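Open Day at Grildale: My Gallery from the Robot Lab

January 19, 2024

So I finally got to go to the open day at Grildale! I've been asking Yogesh Rastogi about it for what feels like forever (he works on the simulation side and is very patient with people like me), and this January he put my name on the list for the morning group. There were 28 of us, split into two halves so that everyone could get near the desks, and I was in the half that started with the software and finished with the hardware. If you ever go, I'd say that's the right way around.

This is the gallery page, so it's meant to be mostly pictures with a bit of chatter around them. I talked a lot more than I shot. You know me.

The morning started in the big room on the second floor, with coffee and those tiny almond cookies that vanish when you look away. Fulgencio Urquijo gave the welcome. He runs the manipulation group, and he's one of those speakers who wanders around while he talks, so half the room was slowly turning in their seats to follow him. He told us about Munudo, their in-house simulator, and how the arms spend far more time working in there than they ever do on the real benches. A virtual arm can knock over a virtual bottle all night long and there's nothing to mop up in the morning. I wrote that down because it made me laugh, and then I noticed the woman next to me had written it down too.

After that we split up, and my half went with Yogesh to the demo desks. He had Munudo running on a big screen with a kitchen-type setup loaded: a white arm with a black two-finger gripper, a wooden table with some everyday things on it, an orange chair behind. He let us steer the viewpoint ourselves, which I was much worse at than the teenagers in the group. I spent my first turn staring at a brown wall.
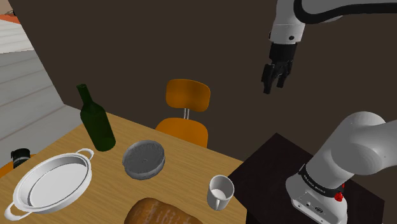 What I hadn't understood before was how much thought goes into picking the objects. I assumed somebody just grabbed whatever models were lying around, but Yogesh talked for a good 10 minutes on mugs alone. Handles are the interesting part, apparently. Does the arm go for the handle, or the rim, or does it take hold around the body? And what if the handle is turned away from where the arm would like to come in? Glass bottles are their own headache, tall and easy to tip, and a wide dish is awkward in a completely different way when you've only got two fingers to work with. Somebody asked about bread and he made a face. Real bread squashes, and getting a simulated loaf to squash in a believable way is a whole project of its own — one he was happy to say belongs to another team.

I asked what a typical task looks like, and he said they're mostly very plain sentences. Put the mug next to the bottle. Move the pot to the other side of the table. You and I wouldn't even call that a task, we'd just do it while talking on the phone. For the software it's a chain of little decisions, and each one can go wrong in its own way. He'd pulled up a list of failed runs from earlier in the week and the notes on them were wonderful. My favorite just said "confident, wrong bottle."

The other thing I keep thinking about is how they shuffle everything. The same kitchen gets loaded again and again with the objects moved, or the light changed, or the viewpoint shifted somewhere awkward, so the software can't simply learn one table by heart. Yogesh said an early version had done exactly that. It did beautifully until someone slid the table over a little, and then it kept reaching, very politely, for a spot where the table used to be. I felt a bit sorry for it!

We each got a go at writing an instruction. Mine was too fancy (I said "tidy up a little," and was told kindly that nobody's agreed on what tidy means yet). A boy of maybe ten typed "pick up the cup" and got a round of applause for clarity.

Then it was on to the hardware hall with the folks from Granberg, who look after the real arms. There are 3 benches in there, each behind a clear screen, and you stand behind a yellow line on the floor. I didn't take my camera out in this part, partly because of the reflections and partly because I wanted to watch. They ran a sorting demo and then let us feel the weight of a spare gripper, which was heavier than I expected and had very satisfying fingers. The man from Granberg said people always open and close them by hand the second they pick one up. I already had.

Lunch was soup and rolls in the hallway, provided by Bajpai, who also had a stand with their cable guides and fittings. I know, cable guides! But I ended up there for ages. Once you've had it explained to you, you can't stop noticing how the cable runs on every single arm you see, and whether it has enough slack to let the wrist turn. I came home and looked at my desk lamp in a new way.

Fulgencio wrapped up with questions, and it was a good crowd for it. Someone wanted to know when one of these would do her dishes. He said he'd like one for himself first, and then gave a proper answer about wet, slippery plates and how many different ways people load a drying rack. Someone else asked if the software people and the hardware people get along. Yogesh and the Granberg crew looked at each other for slightly too long, and the whole room cracked up.

A few practical notes if you're thinking of signing up. The groups take up to 28 people, and the morning one fills first. Wear flat shoes, there's a lot of standing. Kids are fine in the demo room but have to stay with an adult in the hall. Parking is on the north side, and the sign for it is much smaller than you'd hope — I drove past it twice.

Big thanks to Yogesh for getting me in and for letting me have another go at the controls at the end, when the line had died down. I did find the table that time. If any of you were in the other half of the group and have pictures from the hall, please send them over and I'll add them to the page with your name on them.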